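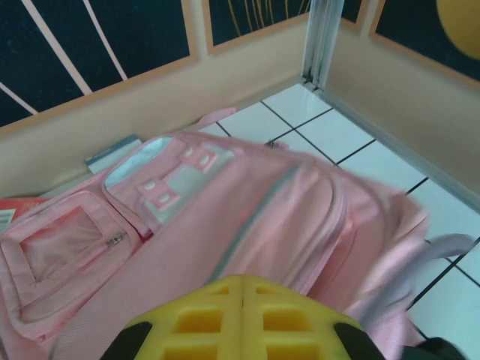

Card making came late to Eirlys Owen, who now leads the paper crafts program at Fasdale. She joined at 46 and has since taught 17 courses in stamping and embossing. "I tell students to take a color scheme from something ordinary," she said. "A pink backpack with a pale light-blue and white panel is a complete palette for a birthday card."

Ms. Owen asks beginners to work with six inks at most. The spring course, which opens in March, will cover stencils and layered backgrounds.

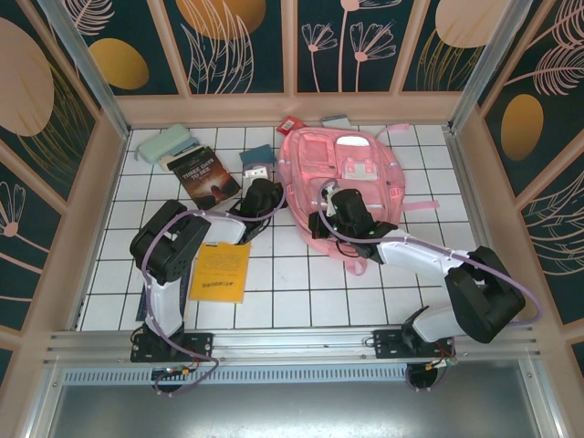
White tiles and teal panels with a pink and gold botanical print.

"Patterned paper should be cut last," she said.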